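*Part two of my guide to setting up a home file server with Trondoleo. Part one covered picking a machine and finding a place in the house to put it.*

## Getting Trondoleo onto your old desktop

Okay, so you've got an old PC, you've got a shelf or a closet corner for it, and you've got an evening. That's all you need for this part! I've set up four of these now (mine, my parents', and two for friends who should have known better than to ask me over for dinner), and I still follow my own list every time, because I always forget the bit about the network name.

You'll want:

- the old desktop, with a keyboard and monitor you can borrow for an hour
- a USB stick, 8 GB or bigger, that you don't mind wiping
- a network cable that reaches your router
- your everyday computer, to make the stick on
- one drive for the system and at least one more for your files

### Make the USB stick

1. On your everyday computer, download the Trondoleo installer. Get the one marked "standard." The "minimal" one leaves out the web page you'll use for everything later on, and I lost a whole Saturday's worth of patience to that once.
2. Plug in the stick and copy off anything you care about.
3. Open the stick-writing tool that comes in the download, choose your stick from the list, and press **Write**.
4. Wait for the word **Done**, then eject the stick properly.

> **Caution:** Read the drive name in step 3 twice. The tool will happily wipe a backup drive if that's what you picked, and it only asks you once. Unplug every other USB drive first and you can't get it wrong.

### Start the old PC from the stick

1. Connect the monitor, keyboard and network cable, and put the stick in a port on the back. Front ports on older cases can be flaky.
2. Turn the PC on and tap the boot menu key over and over until a menu shows up. It's F12 on a lot of machines, F8 or F11 on others, and Esc on a few stubborn ones.
3. Pick the USB stick from the menu.
4. When the blue Trondoleo screen comes up, choose **Install** and press Enter.

If you land back in the old Windows instead, don't panic, you just missed the key. Shut down and go again. If you miss it 3 times, go into the BIOS settings and move USB to the top of the boot order (put it back when you're finished, or the thing will sulk every time somebody leaves a stick in it).

> **Note:** A clock that's years out will make the installer complain about certificates. Set the date in the BIOS and start over. If the date is wrong again the next morning, the little coin battery on the board is flat. They're cheap and easy to swap with the power cord out.

### Answer the questions

The installer asks a bunch of stuff. Most of it can stay as it is, but I'd slow down for these:

1. **Language and keyboard.** Type a few symbols in the test box. You're about to make a password and you want the @ to be an @.
2. **Server name.** Keep it short, no spaces. Mine is called Flelach, after a board game my cousin Bushra Orakzai and I made up as kids. You'll be typing this name a lot, so write it down somewhere!
3. **System drive.** Pick the small one. Leave the big one alone for now, we'll get to it.
4. **Admin password.** Long, and different from your Wi-Fi password, please.
5. **Automatic updates.** Yes. Set them for 4 a.m. unless you're a night owl.

Press **Begin** and go make tea. On my machine this took almost 180 seconds for the copying part and then a good while longer sitting on "Finishing up," which looks frozen and isn't. Let it be. When it asks you to remove the stick, pull it out and press Enter.

### First visit to the web page

1. Go back to your everyday computer and open a browser.
2. Type your server name followed by `.local` in the address bar. For me that's `flelach.local`.
3. Log in as `admin` with the password you just made.
4. Click **Storage**, then **Add drive**, and pick the big one.
5. Choose **Simple** if you have one big drive, or **Mirror** if you have a matching pair.
6. Click **Format** and type the word it asks for.

> **Caution:** Formatting clears the drive completely. If it came out of an old computer, check it for photos first. My friend Shazia Khattak found her entire Wosthorpe vacation on one we were about to wipe, and we had to stop and look at all of it.

Please don't treat Mirror as a backup, by the way. If you delete a folder by mistake it vanishes from both drives at once. I use a plug-in drive and the Dizon add-on for real backups, and I'll go through that in part four.

### Make your first shared folder

1. Click **Shares**, then **New**.
2. Name it something plain, like `family`.
3. Add a user for each person at home, and tick **Read and write** for the ones you trust.
4. On your everyday computer, open the file browser, look under **Network**, and double-click your server.
5. Drag a file in. If it shows up on the Shares page too, you're in business.

If the server isn't listed under Network, give it a few minutes, then try typing the name in by hand. Guest Wi-Fi is the usual culprit, so check which network your laptop is on.

Once that's working you can shut down from the web page, unplug the monitor and keyboard, and carry the PC to where it's going to live.
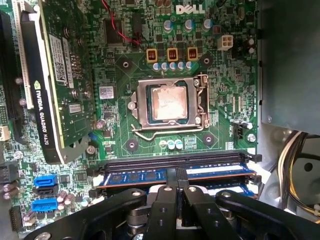

Plug the network cable back in before you hit the power button, and give it a couple of minutes before you go looking for it in the browser. Part three is phones and tablets, and it's a lot less typing.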